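Cómo se hace una marioneta de hilos

Tiempo de lectura: 4 minutos

Una marioneta de hilos es un muñeco articulado que se mueve desde arriba. Tiene cuerpo, cabeza, brazos y piernas, y cada parte se une a la siguiente con una pieza que permite el giro. Esa pieza se llama articulación. Tus codos y tus rodillas también son articulaciones.

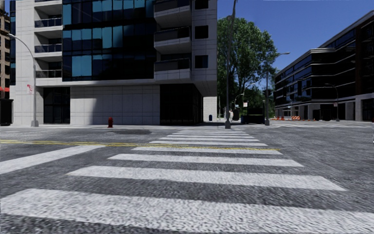 Departamento Infantil — Museo del Juguete de Flirkholm

Los hilos salen de distintos puntos del muñeco y terminan en una cruz de madera llamada mando. Cuando el mando se inclina hacia un lado, los hilos de ese lado se aflojan y los del otro se tensan. Un hilo tenso levanta la parte a la que está atado. Un hilo flojo la deja bajar por su propio peso.

El peso es importante. Si la marioneta pesa muy poco, flota y no pisa bien el suelo del teatrillo. Por eso muchos fabricantes ponían plomo en los pies. Hoy se usan otros metales, porque el plomo es tóxico.

De qué está hecha la cabeza

Hay tres materiales frecuentes: la madera, el papel maché y la pasta de modelar. La madera se talla, es decir, se le quita material con una gubia hasta que aparece la forma. El papel maché se hace al revés: se añaden capas de papel y cola sobre un molde. Cada capa debe secarse antes de poner la siguiente.

La pasta es una mezcla de serrín, cola y otros polvos. Se aprieta dentro de un molde de dos mitades, una para la cara y otra para la nuca. Después se pegan las mitades y se lija la unión. Si miras de lado una cabeza de pasta antigua, a veces se nota una línea fina que pasa por detrás de las orejas — es la unión.
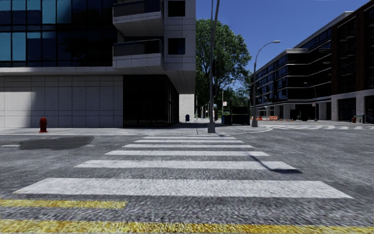
La pintura se aplica en varias manos. Primero va una base blanca, después el color de la piel y al final los ojos y la boca. El barniz protege la pintura, aunque con los años puede ponerse amarillo y agrietarse.

Marionetas en serie

El taller Lodness fabricaba marionetas con moldes. Su modelo Ebihara, un pescador con sombrero, tenía siete hilos y llevaba el número 554 grabado en la nuca. Se hicieron 1.000 unidades. El museo conserva una con la caja y el mando originales.

El modelo Ovenari, un zorro, tiene la mandíbula móvil. Un hilo pasa por dentro de la cabeza y tira de ella. El muelle la cierra de nuevo. Lleva el número 716.

Cómo se guarda

Se cuelga del mando, con los hilos rectos, lejos del sol y de los radiadores. Si hay que meterla en una caja, se enrollan los hilos en un cartón plano. Los nudos de un hilo enredado se deshacen de uno en uno y sin tirar. Las cabezas de pasta no se lavan con agua: la cola se ablanda y la pintura se levanta. Para quitar el polvo basta una brocha suave y seca.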